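Keeping the Worktable in Order: A Conversation with Emília Havlíček

Feb 11, 2021

The workshop on the second floor of the Alvarado building is shared by several project groups, and its tables are in use on most days of the week. Responsibility for the condition of those tables lies with Emília Havlíček, who joined as technical coordinator in October and was asked in her first week to draw up common rules for their use. She spoke to the staff bulletin about surfaces, trays, cleaning and the difficulty of storing cable.

Ms Havlíček began her career in the sample rooms of Drollitz, where she prepared materials for inspection. She describes the work as repetitive and instructive.

"You set out the same objects in the same places, you did the task, you cleared everything and you started again," she said. "I learned there that a table has to be prepared before anybody sits down at it. If people are still looking for a pen when the session begins, the session has not begun."

The table surface

Her first decision in the present post concerned the tabletops. The tables are of light wood, which she considers pleasant to work at but unsuitable as a background for small objects. She asked that each table in regular use be given a large white covering, to be replaced when it can no longer be cleaned.

"A white surface shows you what is on it," she said. "It also shows you what was on it last month. People complain that it looks dirty. I would rather they saw the marks and dealt with them."

Marks are a recurring subject in the weekly round. Smudges tend to gather in front of whatever is placed at the centre of the table, where most of the handling is done. Under the rules, a covering that is only discoloured may stay in place. One with a raised edge or a dent must be changed, as objects set down on it will not lie flat.

Asked whether the coverings were an unnecessary expense, Ms Havlíček replied that the matter had been raised by Ward Goossens of the purchasing office, and that it had been settled to the satisfaction of both parties. "Mr Goossens asked me how many I needed for the year. I said 20. He approved 19 and we have remained on good terms."

What stays on the table

The rules allow few permanent items. A tray stands at the centre, towards the back, and anything that might roll or be mislaid is kept in it or next to it. Several tables also have a small upright stand with a crossbar, from which rings and other light articles can be hung. A sponge or cleaning pad is left within reach at the front. Pens are grouped together at one side.

Ms Havlíček was firm on the subject of pens. "They are the first thing to disappear and the first thing to be left without a cap. I ask for a small group of them, in different colours, standing up. If they are standing, you see at once that they are there."

She prefers trays in a dark colour and with a proper rim. The present ones were ordered from Ernora after two earlier sets had been found too shallow. Vittoria Gatti, who supervises one of the groups that use the room, confirmed that the change had been welcome. "Before, we lost small parts over the side," she said. "I do not think anyone in my group misses the old trays."
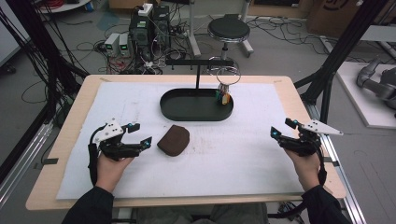 The floor and the cables

The condition of the floor was discussed at greater length. Ms Havlíček acknowledged that the area behind the tables does not yet meet the standard she has set for the tables themselves. Computer towers, power supplies and a good deal of black and red cable stand or lie directly on the grey flooring.

"I will not pretend that it is finished," she said. "With a table you can clear it in five minutes. With cable you have to know what each one is for, and the person who knows is usually at lunch."

A first inventory of the cables has been prepared by Jiahui Qin. Each cable is to receive a label at both ends, and those not in use will be coiled and put away in boxes supplied by Prarkico. Ms Qin has asked that no cable be removed until it has been labelled, and users are reminded that this applies to power strips as well.

Stools are to be pushed clear of the cables at the end of the day. Cardboard boxes may be kept against the wall for the time being, provided that they are flat or in use.

Closing the table

The rules end with a short procedure for closing. The tray is returned to its place, pens are capped, the surface is wiped and loose items are handed in at the store. Xolani Tshabalala, who runs the store, keeps a shelf for articles whose owners are unknown.

"Mr Tshabalala is very patient," Ms Havlíček said. "He had a scarf for 2 months."

She intends to review the rules with all groups before the summer. Comments may be left in writing at the store or sent to her directly, and she has asked in particular to hear from those who work at the tables in the late afternoon, when the light from the windows is poorest and the request for additional lamps is still outstanding.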